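September 19, 2024
Workshop notebook, play food and tableware bench

Picked up the play food set again. Last real entry was July and I left it in a bad mood, so I reread it first. I still agree with most of it. The claim from Javirora was that a "complete table set" (food, dish, something to store it in, something to serve on) gets used longer than loose pieces in a bin. My note in the margin says "longer than what?" and I have no answer to that yet. Their sheet gives 88 minutes for the set and no figure at all for the bin. One number is not a comparison.

Ifeanyi Briggs thinks I am being stubborn. His view is that anyone who has watched kids with a toy kitchen knows the dish matters. Maybe so. I have watched plenty of them ignore the dish and carry the food around in a shoe. I'd like to see it on our own bench before I write it on a box.

Layout today, from the plan: basket to the left, tray in the middle, blue plate on the tray, one piece on the plate at a time. I wanted the basket farther off so the pieces have to travel a bit. Ifeanyi wanted it close. We left it close because the table is what it is.
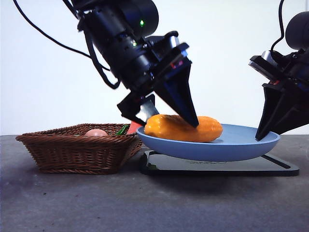 Corn is the piece I trust least in the whole set. It looks right, and everyone who handles the samples goes for it first, which is exactly why it gets a pass it hasn't earned. My complaint is the size. Put it in the light-blue plate lying flat and it takes up most of the width, so what you have is a plate of corn and no room for supper. The supplier calls it a side dish. A side to what? If it has to share with even one more piece, something is going to sit on the rim or go over it, and the plate is shallow enough that I don't expect the rim to save anybody. The bumpy kernels are the good part. They read as corn from across the room, and the orange-yellow is strong against the blue. I'd keep the color and the texture and ask for a shorter cob.

Asked Sani in July for a cob at a smaller size. They quoted 200 pieces minimum, new mold extra. For a test! I said no then and would say no now, unless we can get them to send 5 from somebody else's run. Ifeanyi is writing to them. I predict a catalog in reply.

Basket. The wicker one is better than I wanted it to be. I argued for a plain plastic tub on cost and I still think cost will win in the end, but the flared sides do make it easy to see what's near the top, and it doesn't look like a cleaning bucket. Against it: woven brown strands collect crumbs, real ones, because play food and real crackers end up in the same hands. No one at Rarnano could tell me how theirs is supposed to be cleaned. "Wipe down" is what the tag says. Wipe down a weave, sure. I'm going to rub some cracker dust and jam into our spare and see what comes out with a damp cloth. Will write it up whatever happens, including if I'm wrong.

Second basket problem is depth. Once it's filled, the small pieces go to the bottom and stay there. The same few things on top get picked over and over, and then somebody decides those are the favorites. I think that's how the "favorites" list in the Javirora sheet got made. Proposal: shake and refill between sessions, and no ranking of pieces until we've done that. Ifeanyi agrees with this one, which makes me want to check it again.

Tray. Black and flat, fine. I asked why we need a tray at all if we have a plate and a table. The answer I got was "it marks the place," meaning the child knows where dinner goes. Could be. A placemat does that for less and rolls up. The raised edge is thin and I can't see it stopping a cob that's really moving. The printing is another matter: it's gray on black and you can hardly make it out. If it's instructions, it's useless, and if it's decoration I'd rather have it gone. Sudach says the print can be left off at no charge on an order of 102 or more. An odd number, and I asked them to put it in writing.

What I would sign my name to today:
The color pairing of corn and plate works.
The cob is too long for that plate.
The basket is nicer than a tub and probably a pain to clean.

What I would not sign:
That the full set gets used longer.
That the tray does anything.
That anybody has a favorite.

To do, me: jam test on the spare basket. Measure the inside of the plate properly, base and rim both, because the drawing gives a single width and doesn't say where it was taken. Find the old placemats, they were on the shelf over the paper cutter before the shelf got moved.

To do, Ifeanyi: Sani about loose samples. Get Javirora to say how they timed the bin, if they timed it. Did the clock stop when a kid wandered off with a piece and came back? I've asked twice and got a brochure.

Added later, same day: found the placemats. One is stained with something green, the rest are usable. Left them on top of the sample drawers.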